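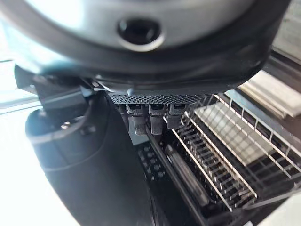
Does closing an old credit card lower your score if the balance is zero?

It can, mostly through utilization. Closing the account removes its credit limit from your available total, so any balances on your other cards become a larger share of what remains. The account's payment history does not disappear when you close it. A closed account in good standing can stay on your reports for up to ten years.

Posted by Yareli Barajas
Category: Credit cards and student accounts

Background for the above. I opened a card through a sign-up at my college bookstore as a freshman. The limit is $1,000 and it is my oldest account. I now have a second card from Koivisto Credit Union, opened in my junior year, with a limit of $2,500. The Koivisto card usually reports a balance between $300 and $400. The bookstore card has been at zero since November. It has no annual fee yet, but I got a notice that the "student tier" ends at graduation and the account converts to a standard one with a yearly fee. I plan to apply for a car loan within the next year. I would like to know whether to close it before or after the loan, and whether there is another way to avoid the fee.

Jirayu Thepsuriya

Run the utilization numbers first. With both cards open your total limit is $3,500. A reported balance of $350 is 10 percent. With the bookstore card closed, the same $350 is measured against $2,500 and comes out to 14 percent. Both figures are low. The change may move your score by a few points or not at all, depending on the scoring model and what else is on the file.

Age of accounts is the part people get wrong. Many scoring models keep counting a closed account toward average age for as long as it appears on the report. The effect shows up later, when the account drops off.

On the fee: call the issuer and ask for a product change to a no-fee card. Use the words "product change" — a new application may mean a hard inquiry and a new account date, and a product change usually involves neither. Ask the representative to confirm three things before you agree:

the account number or at least the opening date carries over
no hard inquiry will be made
the credit limit stays the same

Get the answer in a secure message or a letter. If they refuse and the fee is small, keep the card until the car loan closes and then cancel. If the fee has already posted, ask what the refund window is. It should be in the card agreement.

Before you cancel, move any subscriptions off the card and redeem rewards. Check for residual interest too. You can pay the statement in full and still get a small charge on the next one if you had carried a balance earlier. One of mine was $1.24 and I nearly missed it.

Wenceslao Aguirre

just cut it up. I had one of those from a table at orientation and never used it, no problem with my score

Araceli Arellano

Cutting up the card does not close the account. The fee will still post, and an unpaid fee can be reported as a late payment once it is 30 days past due. That would hurt a car loan application far more than closing the card.

I agree with Jirayu on the product change. One addition: the Koivisto balance that gets reported is usually the statement balance. If you pay it down a few days before the statement closes — the closing date, which is earlier than the due date — the reported figure drops and the limit on the bookstore card matters even less. Do this in the month or two before you apply.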